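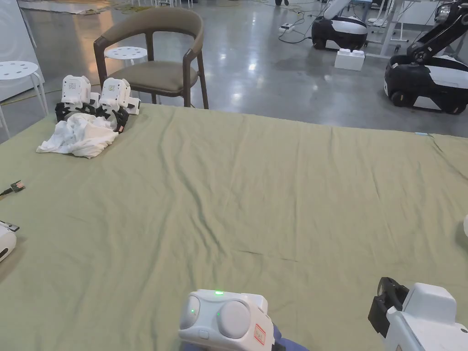

Winter swap, washing, and what to do with all those T-shirts

April 13, 2026

Quick one this time as I'm writing it between loads. Marisol Mahmoud here, for the Binomcombe Clothes Swap list. If you only read one line: the winter swap is in June, at the Droladdale hall, doors at ten, bring clean things on hangers if you've got them. Date goes out as soon as the hall confirms. Please stop ringing the hall to ask, they don't know either.

Right. The rest.

Autumn swap went well. Busy first hour, dead second hour, busy again when the footy finished next door. Kids' table got picked bare by morning tea, as usual. Jeans went. Coats mostly went, which surprised me with the weather we'd been having. What didn't go was T-shirts. Plain ones, printed ones, fun run ones, work ones from places that have since shut. Lots left over and most of them came home with me in the back of the car, where they stayed for longer than I'd like.

So this issue is mostly about T-shirts, sorry, and a bit about washing. The woollens piece I promised is held over until next time.

Before you bring them

Have a proper look first. Hold it up to the window. If you can see the neighbour's fence through it, it's a rag, and a good one, so keep it for yourself. Check the underarms. Check the neck, it goes before anything else does. Hems too. A dropped hem is ten minutes with a needle and I'm happy to take those for the mending basket, just pin a note on so I know.

Twisted side seams: I don't mind them but people do. You know the ones, where the seam starts under your arm and ends up at your belly button. That's how it was cut, no amount of ironing will bring it back. They make decent pyjamas. Put them in the dollar box.

School uniform tops go to the school, not to us. We've been asked nicely.

Old work shirts with a logo, have a think. Some workplaces don't want them floating about. If you can unpick the logo, great. If it's printed, cut it up for rags.

Getting the smell out

The question I get most. Charity shop smell, cupboard smell, shed smell. My method, for what its worth:

Cold soak overnight in the laundry tub with a good handful of washing soda. Not hot, it can set whatever is in there. Mine's a 64 litre tub and I fill it about half way. Colours on their own. Don't pack it tight or the stuff in the middle might as well have stayed in the bag.

Next morning, drain, straight into the machine on a normal warm wash with half the powder you'd usually use. Extra rinse. Then outside. All day if you can. The sun does more than the soak does, in my opinion, though dark colours want to go on the line inside out or they'll fade across the shoulders.

If it still smells after that, do it once more. If it still smells after the second go, let it go. I spent most of one summer on a rugby jumper and I want that time back.

Someone wrote in about vinegar in the rinse. Yes, I do it sometimes. No, not together with bleach, ever. Read the bottle.

Somebody else asked about the Moltico laundry liquid that the co-op has on the bottom shelf. I've got through three bottles. It's fine. It washes clothes. Doesn't foam much, which people take as a bad sign and isn't. Smells a bit like a dentist's. It was $14 for the big one last time I looked, may have gone up.

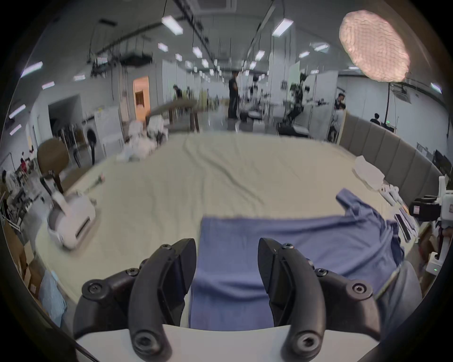
Pegging. I have opinions and you're going to get them. T-shirts go upside down, pegged at the hem, near the side seams where it's strongest. Peg at the shoulders and you get those little horns, and they're there until the next wash. Give it one good snap before you hang it. Smooth the neck band with your hand while it's wet. Do that and you can skip the iron altogether, I haven't ironed a T-shirt since we moved to Droladdale.

In winter when nothing dries: hang them on proper hangers off the shower rail, gaps between, fan on low, door open a crack. Don't put them over the heater. I know everyone puts them over the heater.

Folding for the swap table

We do fold them all the same way and there is a reason, it's so people can flick through a stack like records without pulling the whole lot over. Face down on the table. Sides in to the middle, sleeves back on themselves. Bottom up to the neck, then in half again. Size label on a bit of masking tape on the front, please not on the fabric if it's one of those rubbery prints because it lifts the print off. Ask me how I know. Don't really.

If you're coming to help set up in June, bring an old tablecloth or a flat sheet. Hall tables are the ones with the splintery edges and they catch on knits. Anything clean will do, doesn't need to match. Last time we were two short and ended up with my shower curtain.

Stacks no higher than your elbow when your hand's flat on the table. Small sizes at the door end. We tried it the other way and got a traffic jam.

The ones nobody wants

Cleaning rags, obviously. Cut off the seams first, they scratch. Old cotton ones are best for windows. The stretchy ones just push the water around.

T-shirt yarn. Lay it flat, cut off everything above the armpits, then cut across in strips about two fingers wide, leaving a bit uncut at one side. Then open that side up and cut on a slant so it turns into one long piece. It's easier to do than to read, there'll be someone showing it at the June swap by the tea urn. Pull the strips once cut and they curl in on themselves. Good for bath mats, plant hangers, tying up tomatoes. Much kinder on tomatoes than string.

Shopping bags. Cut the sleeves off, scoop the neck out, sew the bottom shut with two rows. No handles to make, the shoulders are the handles. Won't last forever, will last a good while. Not for tins.

Cushion stuffing. Bit lumpy. Dog doesn't care.

Pillow cases for the kids out of a favourite one they've grown out of. Lovely and very easy and they will notice if you do it crooked.

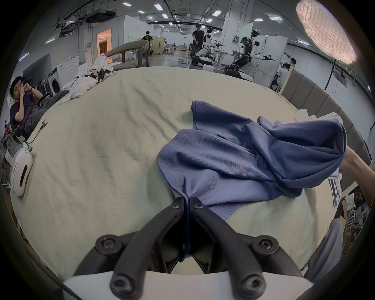 Blue T-shirt, gathered up from the cloth.

Patterns. If you've got one that fits you really well and it's falling to bits, don't bin it. Unpick it down the seams and use the pieces to cut a new one. The Montoya sewing group does this, they meet in the back room of the library and will lend you the big scissors. They've also got an overlocker which behaves itself about half the time. Bring your own thread. Absolute beginners fine, I was one and they were very patient about my neck band, which I put on inside out and then put on inside out again.

Bits and pieces

Hangers. We have enough wire ones. More than enough. Wooden or thick plastic welcome, the kids' sized ones very welcome.

Lost property from the autumn swap: one reading glasses case (with glasses), a green water bottle, a cardigan that I think was somebody's own cardigan and not for swapping. If it's been taken home by mistake and you're wearing it now, and it has a leaf button at the top, please get in touch. She's been good about it but she'd like it back.

Parking in June will be round the back because of the roadworks. The gravel bit. Watch the lip as you drive in.

Tea and cake same as last time, gold coin. Could someone else please make something without nuts in it so it isn't only me.

Moths. A few people have asked. That's in the woollens piece, next issue. Short version is freezer, in a sealed bag, for a couple of weeks. Cedar blocks smell nice and I wouldn't bet a good jumper on them.

Post still goes to PO Box 2384, Binomcombe, but I only check it when I'm in town for something else so email is quicker. Offers of tablecloths, trestles, a second clothes rack that doesn't lean, all to me. If you're dropping bags at my place leave them on the side verandah, tied shut, not on the front step, the postie has complained.

Machine's just beeped, got to go and hang out.

Marisol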